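December 2025

Budget day. I had meant to have the equipment list finished before lunch and I finished it at ten past six, with two lines still open.

The grippers first. We have been living on the old hand-held ones since February and the question was whether to buy more of the same or move up to the Perora version. Perora wants payment up front and the delivery date they give is soft. Galanis will invoice in two parts but their pads are sold separately, and the quote leaves them out. I called and asked for a new quote with the pads in it. They said tomorrow.

I went back and forth on the number. If both rooms are going to run all day, we need enough units that a bad one can go in the drawer without stopping anyone. Evdokia wants 28. I think 17 will do it if we also buy spare parts, and spares are a lot cheaper than whole units. We left it at 17 with the spares on a separate line, so that when somebody upstairs cuts something they cut the spares and I can argue for them again in the spring. I don't like planning that way but it's how last year went.

Food is a line of its own now. Last year it was hidden under supplies and it looked bad when the receipts came in. Leafy things don't keep, so it has to be a weekly amount. Plates and bowls can be bought once. I stopped by the rooms in the afternoon to see how the tables were being used before I wrote anything down about furniture. There was a purple and white leaf on a plate and a bowl of something white next to it, and people at work in the next room.

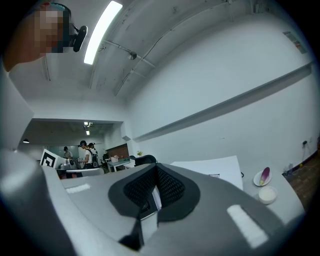
Rafail said I was budgeting for the wrong thing. His view is that we can buy all the grippers we like and the hold-up will still be storage and the hours it takes to go through what gets recorded. He would take eight grippers and put the rest into drives and one more person three days a week. I told him a person comes out of a different pot. He said then I should go and ask about the different pot.

He may be right about the drives. I looked at what we filled last month and it is more than I had guessed. I added a storage line and took the second arm off the list to make room for it. The arm from Pilell was going to need its own stand, a safety mat and an electrician, and none of those were in the price. It can wait for the next round. Ourania will be annoyed, as she has already measured the floor for it.

I also put in 1000 for printed marker boards, cables and chargers. It sounds like a lot until you see how fast chargers go.

Still open: the Galanis quote, and whether the caps come out of our money or Heriberto's – he says ours, I say his. I'll write to him in the morning.

Home late. Soup, then read a little. My back is sore again from that chair, and I didn't put a chair on the list.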